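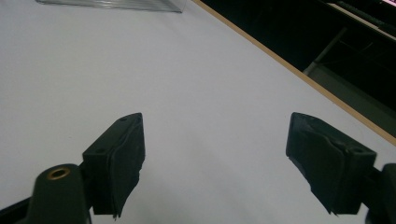
Session 2: Showing a task by hand
Course notes, Solange Gosselin

Last week we moved the arm by remote control. Today you hold the gripper yourself and do the task with your own hand. The robot will later learn from these recordings.

Before you record
Open the fingers fully, then close them slowly. Look if the rubber pads sit well on both sides. Say your group name aloud and press start.

During the recording
Move at a calm speed, slower than you would at home. Keep the wrist steady when the fingers close. If you drop the object, do not repair the mistake. Stop and begin a new recording.

How many
Each group makes 2 sets, one per person. The Gundelix folder has now 900 recordings from the earlier groups, and you may look at them for comparison.

For next time
Please read the Fadmont text, first part only, and write down one question on remote control.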